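I wore the same bottle of nail polish for most of the fall, so I figured it was time to write down what I think of it. It's the dark teal from Stadar, the one with the fine shimmer that only shows up in direct light. I bought it in July at the beauty supply store on Ibarra Street, next to the dry cleaner, and paid full price because I had forgotten the coupon at home.

The formula is thin. The first coat looks streaky and a little gray, and I almost took it off the first time. The second coat evens out most of it, but I can still see my nail line at the tips under the kitchen light. If you have short nails you may not notice. Mine are medium length right now and I do.

Dry time is slow. The label says it's quick, but I wait 12 minutes before I touch anything, and even then I stay away from jeans and hair. I dented my thumb on a cabinet handle twice in the same week. A fast top coat helps. I use the Clestberg one in the square bottle, which gets thick once it's half gone. A couple drops of thinner bring it back.

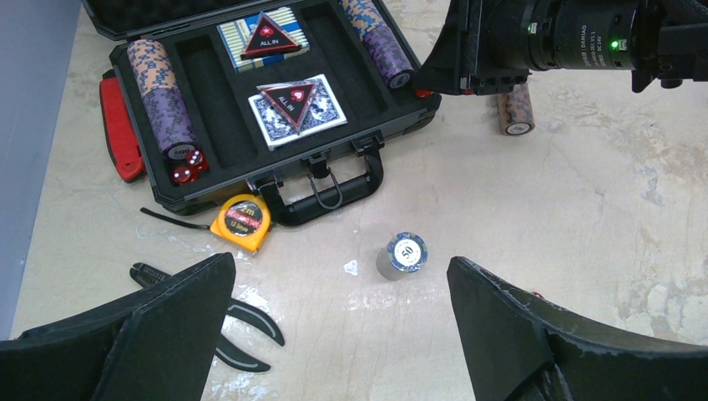

My other bottle this season was a red jelly from Vuteck, and I've ended up liking it more than the teal. Jellies are sheer on purpose, so you build them up in layers and the color gets deeper while still letting light through. Two coats on me is a watermelon kind of pink. Four coats gets it to the same red as the dice in the poker case, clear enough to see into but still very much red. I've tried it over white and didn't care for it, too candy. Over bare nails with a ridge filler it looks clean and goes with everything I wear to work.

The Vuteck brush is wide and flat with a rounded end. I can do my thumb in two strokes and my pinky in one, although I have to wipe most of the polish off first or it floods the side. The Stadar brush is skinny and some of the bristles on mine stick out to the left. I trimmed them with cuticle scissors and it's a bit better.

For wear, I got four days from the teal before the first chip, on my right index finger, where it always starts. The jelly went eight days with one fresh layer of top coat in the middle. I wash dishes without gloves, so your numbers may be better than mine.

Removal is easy with both. The teal left a faint green stain on two nails even over base coat. It grew out. Olga Troncoso, who used to do my nails before she moved her shop, told me to put on two layers of base under anything blue or green and let the first one dry all the way. I've done that since and haven't had the stain again.

I won't buy the teal a second time, but I'll use up what's left on my toes. I do want another jelly. Vuteck has a plum and a brown, and I keep going back and forth. The brown looks like cola in the swatches I've seen, and I don't own anything close to it. The plum is probably the one I'd wear more.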